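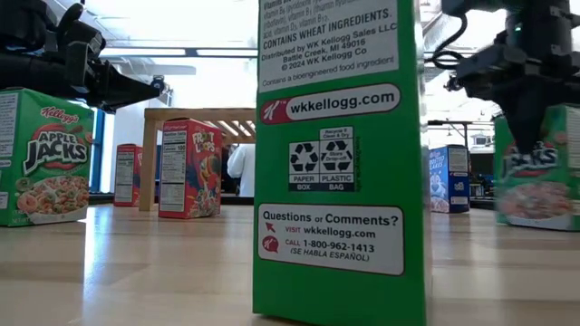
Declan Rudd had sold vapes from the unit on Market Street for six years and had never had anyone return one by post until the Wednesday the Dekadine came back. It was in a padded envelope with no note, a tube kit with the tank still on and a smear of something pink round the drip tip. He put it on the counter and went to make his breakfast. He ate in the back most days, and he read whatever was in front of him while he did it, the small print on a green cereal box, riboflavin and vitamin D3 and CONTAINS WHEAT INGREDIENTS, until the bell went on the shop door.

It was Glenys Tindall for her coils.

"You've got Mervyn's there," she said.

"Whose?"

"Mervyn Dawber's. He dropped it outside the bowls club. See the dent?"

Declan turned it round. There was a dent near the fire button. He looked Mervyn up on the computer. He'd bought the kit in October, with two bottles of rhubarb from Tultora, and he hadn't been in after that.

"Is he all right?" Declan said.

"He's stopped. Ninety days on Sunday. He's telling everyone." She counted out her money. "I give it a fortnight."
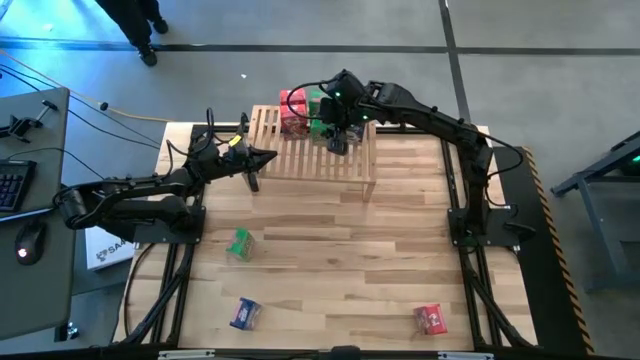 Two arms and a wooden rack on the bench.

When she had gone he took the tank apart over the sink. The coil was black and the cotton had burned through on one side. He rinsed the glass, dried it and fitted a new coil out of the drawer. The battery still held a charge. The puff counter said 2,528.

Kieran Clegg came in at dinner time to do his shift and picked it up.

"Second-hand shelf?"

"No."

"We'd get 18 quid for it."

"It's Mervyn Dawber's," Declan said. "He's packed it in."

"So he doesn't want it."

Declan got a freezer bag from the back, put the kit in and wrote DAWBER on it in marker. He put it under the till, behind the receipt rolls.

"What if he never comes for it?" Kieran said.

"Then it stays there. Have you done the Flirance order?"

Kieran hadn't. He went to find the clipboard.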